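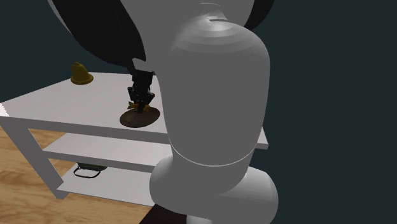

Folha 3: preparação e manutenção da célula simulada Isuler

Nesta aula tratamos da célula Isuler, que é a célula virtual usada em todos os exercícios da disciplina, e de como ela deve ser preparada antes de correr uma sequência. O modelo tem um braço, uma garra e uma mesa branca com prateleiras. Peço que o aluno comece sempre pela posição de trabalho sobre o disco castanho: a garra fica na vertical, com os dedos fechados no objeto amarelo pequeno, e o sino amarelo permanece mais atrás no tampo, longe da trajetória. Se a sua cena abre com a garra inclinada, o ficheiro de juntas não foi carregado e é preciso repetir o passo 1.

1. Carregar a configuração
Abrir o projeto no Fullside e escolher a configuração Lý. O contador de passos deve mostrar 0 e o limite deve estar em 293. Não alterar o limite durante o exercício, mesmo quando a sequência parece lenta.

2. Verificar a garra
Mandar abrir e fechar a garra três vezes, sem objeto. Os dois dedos devem mover-se ao mesmo tempo. Quando um dedo chega antes do outro, o erro costuma estar no acoplamento das juntas do modelo, e não no comando. Nesse caso, anotar o valor de cada junta antes de reiniciar.

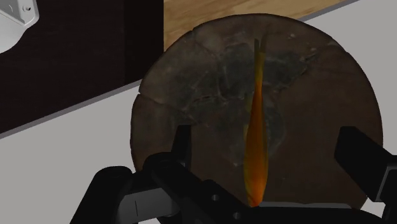 Depois da verificação, aproximar a garra do objeto com os dedos abertos e descer em velocidade reduzida (8 por cento). A abertura tem de ser maior do que o objeto nos dois lados. Para um objeto estreito, a centragem é mais importante do que a força. Quem fecha com a garra descentrada vai ver o objeto rodar ou saltar, e depois perde muito tempo a procurar um defeito de atrito que não existe.

3. Manutenção do modelo de colisão
As malhas de colisão são guardadas à parte das malhas visíveis. Se trocamos um objeto da mesa, temos de gerar outra vez a malha dele com a ferramenta Ladalance. O erro mais comum dos grupos é esquecer este passo: o objeto novo aparece bem, mas a garra encontra ainda a forma do antigo. 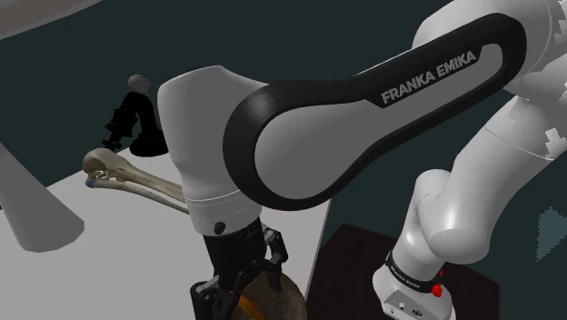 Convém também controlar a folga entre o braço e tudo o que está pousado na mesa, incluindo os objetos que não entram no exercício. Fazer o percurso completo uma vez com a garra vazia e ler o registo de contactos. A linha 199 do registo indica o par de corpos que esteve mais próximo.

Para entregar: o registo de contactos, os valores das juntas na posição de trabalho e um parágrafo sobre as correções feitas. A entrega é por grupo, até ao fim de setembro.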